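How to empty and sort a bedside drawer, using the bed as a table

Written by Elżbieta Wysocka, updated 19 July 2023

My bedside drawer is small, but it collects everything: medicine boxes, receipts, cards from the dentist, old keys. For years I sorted it on the floor, and after ten minutes my knees did not agree. Now I do it on the bed. It is the right height and small things do not roll far.

What you need

A made bed with a flat cover
One paper bag for rubbish
One envelope for papers you want to keep
A damp cloth and a dry cloth
Around 6 small boxes without lids (mine are from tea)

Step 1. Make the bed first

Pull the cover tight from all four corners. If there are folds, the coins and the pills will hide in them, and you will find them at night. A thin cover is better than a thick one. Take the pillows away, you need the whole surface.

Step 2. Bring the drawer to the bed

Take the drawer out completely, if it allows this. Mine is an old Ekwood and must be lifted a little at the front before it comes. Put a towel under it, as the bottom of a drawer is always dirtier than you think. Do not turn it upside down! Take the things out by hand.

Step 3. Lay everything flat

Put the things on the cover one by one with some space between them. Small flat boxes and cards should lie with the printed side up. My neighbour Henryk Sikora makes straight rows, but I find this too slow, and a crooked box is as easy to read as a straight one.

Step 4. Choose

Start with what is easy. Old receipts and empty packets go in the bag. Then look at the dates on medicines. The old ones do not belong in the rubbish, ask at your pharmacy if they take them back. Papers go in the envelope. If you cannot decide about something in one minute, leave it on the bed and go to the next.

Step 5. Clean the drawer

Wipe it with the damp cloth, then with the dry one, and leave it open to the air. Half an hour is enough in summer, in November I leave it longer.

Step 6. Put back

Place the tea boxes in the drawer before you fill them, to see if they fit. Things you use every night go in front. Flat boxes can stand on their side, so you read the edge and do not need to lift them.

Shake the cover out of the window when you finish.

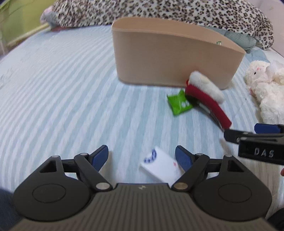 Step 3: a small white box laid on the striped bedding.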